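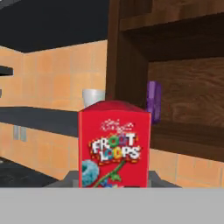
What is deadhead mileage in charter bus hire?

Deadhead mileage is the distance a charter bus drives with no passengers on board, either getting to your pickup point or going home after the last person steps off.

Deadhead (charter transportation)

Deadhead, also called empty running, dead miles or positioning, is the part of a charter trip the customer never sees and nearly always pays for. I've been booking buses for school bands, church groups and one very large family reunion for years now, and I still think it's the line on the quote that starts the most arguments. This entry covers how it gets counted and billed, and what can bring it down.

How it is counted

The count normally starts at the yard, where the bus sleeps, and runs to the curb where your group is waiting. Then it starts again at your last stop and runs back to the yard. Say a company parks in Cureck and your group is 58 miles up the road in Debnath. That's 58 miles empty before anybody has found a seat, and another 58 at the end if you finish where you began.

One-way trips are where it gets painful! If the bus drops you 100 miles from the yard and you aren't coming back, it still has to, so a one-way quote can land surprisingly close to the round-trip one. People call me convinced they've been cheated over this. Most of the time they haven't been.

Some companies count time as well, which they'll call garage-to-garage or portal-to-portal hours. The driver is working while the bus is empty, so those hours come out of the legal workday just like the loaded ones do. A long deadhead in the morning can mean a shorter evening for your group, or a second driver on the bill.
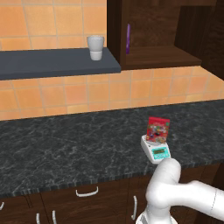
Vol. 4, p. 70

How it shows up on a quote

I've seen it done every which way. A separate mileage line is my favorite, because I can check it against a map. Other companies charge a flat positioning fee, or they fold the whole thing into the hourly rate and never say the word (ask them anyway). Jenex, the company I book with most, lists the empty miles out and the empty miles back on two lines, and charges less per mile for them than for loaded miles. Veremo, the other one near me, rolls everything into a day rate. Neither way is cheaper every time. For a short day close to the yard I usually do better with the mileage lines, and for a long wandering day with lots of stops I like the day rate.

Tolls and parking on the empty legs are a gray area. Fuel surcharges too. Get those in writing before you put down a deposit.

Bringing it down

The simplest thing is to call a company whose yard is near your first pickup. The address on the website may be a sales office, so ask where the bus itself will be coming from. I skipped that question once and ended up paying for a bus to cross two counties, when there was a perfectly good yard behind the fairgrounds.

Kasun Pramanik, who handled dispatch at Jenex when I first started booking, taught me to ask about backhauls. A backhaul is when the bus already has a job that leaves it empty near you, so it can pick up your group on the way home and the empty leg gets split or dropped. You need loose dates for this, and a little patience, but August was always good for it with all the camp runs going one direction.

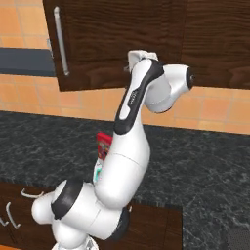
White robotic arm and wooden upper cabinet, computer rendering.

Keeping the bus overnight is the other big one. If your group is staying two nights, compare the driver's hotel room and the extra day charges against sending the bus home and bringing it out again. Past a certain distance the hotel wins easily, and you've got the bus handy if someone wants dinner across town (someone always does).

Related terms

Live miles: miles driven with passengers on board. Also called loaded or revenue miles.

Spot time: when the bus is due at the curb, usually a bit before the group boards. If you board at 7:00 a.m., your spot time might be 6:45.

Relief driver: a second driver sent to take over when the first runs out of hours. The relief driver's own travel may be billed too, so look for it under "other charges."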